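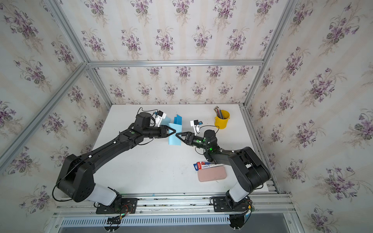 August
By Gyula Katona
4 min read

Slept badly and came in early, so I was the only one there when the Ellwood cell faulted again. Writing it down while I still remember the order of things, because by tomorrow there will be an official version and it will be shorter.

The job was the paper handover. Left arm holds the sheet upright, right arm comes in and takes it, left arm lets go. A child of four can do this. Ours had done it well enough yesterday afternoon that someone at Nendel wrote "handover solved" in the shared notes. I put a question mark after it and was told I was being negative.

Today the right gripper closed on the light blue sheet and the left one didn't open. No alarm. Both arms just kept to their plans, and the right one had a plan to back away. So it backed away, with the paper in its jaws and the other arm still hanging on. The sheet tore from the top corner down to the middle. Then the left arm sagged, maybe an inch, and the right one swung wide and clipped the yellow bucket. Pencils everywhere. I hit the stop button. The arms took longer to quit than I would like, and I'd like that looked at before anything else on this list.

Paper doesn't matter. I keep thinking about the fact that neither arm knew anything was wrong. The green lights stayed green the whole time. I have complained about those lights before. They tell you the motor has power and is talking to the controller. People walk past the cell, see green, and think green means fine. I've caught myself doing it.

Pulled the log. The open command went out to the left gripper and was never acknowledged, and the program waited 30 milliseconds and carried on as if it had been. Somebody chose that number. I asked Skotow about it on the phone and got a long talk about cycle time. When I asked what the program does if the answer never comes, there was a pause and then he said it had never come up. It came up this morning at ten past seven.

His theory is the cable. Mine is too, in part. The one on the left arm loops out from the shoulder, and I have never liked how it moves when the arm reaches all the way to the middle. I wiggled it by hand with the power off and on, reaching in from the side (yes, stop pressed, I'm not stupid), and got the gripper to drop off the bus 2 times out of a good many. So there's a bad connection, probably at the shoulder end. Fine. We swap the cable. But a cable is going to go bad sooner or later on any machine, and when it does I want the thing to stop and sulk, and this one tore up its work and went for the furniture.

They'll say the arms are small. They are small. I've had my knuckles rapped by one and it left a mark for a week. They'll also say nobody reaches in while it's running, and I would believe that more easily if I hadn't been asked last month to straighten the paper between tries "without losing the run."

Went back through the old runs before lunch. We have 198 handovers logged for this setup. The same missing answer shows up in 3 of them, and all 3 are marked as successes. In those the left jaws must have opened late, or the paper slid out on its own. The scoring only checks where the sheet ends up. I sent this to everybody with no comment, which took some effort.

By two o'clock there was a reply saying the success rate remains very strong. I went for a walk.

Afternoon was mostly cleaning up. Picked pencils out of the cable duct; one had wedged itself in a slot and snapped when I pulled. Put the bucket back at the rear right where it always goes, though I don't see why it has to live inside the reach of an arm at all. Asked for it to be moved. The answer was that the cameras are used to it. I suppose I should be glad something in there has a memory.

Ordered the cable. Put a paper tag on the main switch with my initials and the words DO NOT RUN, and wrote up what I want before it comes off: no answer from a gripper means both arms hold still, the stop gets timed properly, and the old runs get scored again with the log open. Skotow agreed to the first one right away. He wants to "discuss" the second. No word on the third.

Somebody had taken the tag off by the time I got my coat. It was lying on the desk beside the keyboard, face up, quite neatly placed. The cell was still off, at least. I put the tag back with a zip tie, took the key home with me, and it's now in the kitchen drawer with the batteries. Need to remember it in the morning. Also need to buy milk.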